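Ziranthorpe Bench Notes
@ziranthorpebench
August 23, 2018

1/8
Thread on plastic bags, and whether a machine can handle one yet. Short version: it can pick one up. Opening one is a separate job, and that's the one a grocery packer or a kitchen helper needs.

2/8
Rigid items are mostly sorted. The Brorier cell at the Redville shop has packed tins and boxed goods since February with a plain two-finger gripper. A tin has one shape. You find it, close on it, lift.

3/8
A thin bag has no shape worth storing. The outline changes as soon as you touch it, so the plan you made a second ago is out of date. Depth sensors also do badly on see-through film and glare. Most of our planning code assumes neither problem exists.

4/8
Lattice fingers closed on a green bag over a speckled counter. The film gathers to a point at the tips and the colour deepens where layers overlap. From the wrist view, try saying which of those layers belongs to the mouth of the bag.
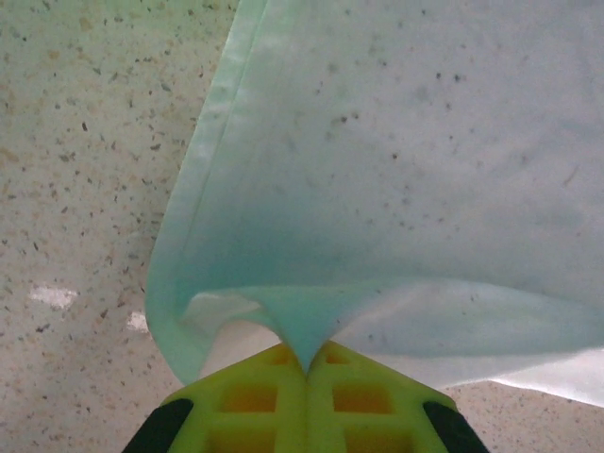 5/8
Our numbers
539 grasp attempts logged on thin bags. 190 ended with the bag open wide enough to drop an item in. Most of the rest held the bag perfectly well, with both sides pinched together. We score that as a failure. A grasp-only test would score it as a success, so check the definition before you compare papers.

6/8
What helped: approaching along a fold, slower closing, and a small sideways rub of the fingertips before lifting. The rub separates layers some of the time. Azevedo's controller does it with motor current alone, no touch sensor, and I'd like to see that repeated on heavier film.

7/8
What didn't: more camera resolution. A sharper picture of glare is still glare. We also tried 4 lighting set-ups and kept the first one.

8/8
So, chores. Moving a bag from counter to bin, yes, under supervision. Lining the bin with a fresh one, no. I'd budget for a person at that station and revisit once we've rerun the test with fingertip sensing. Log format and scoring rules go up on the project page with the next batch.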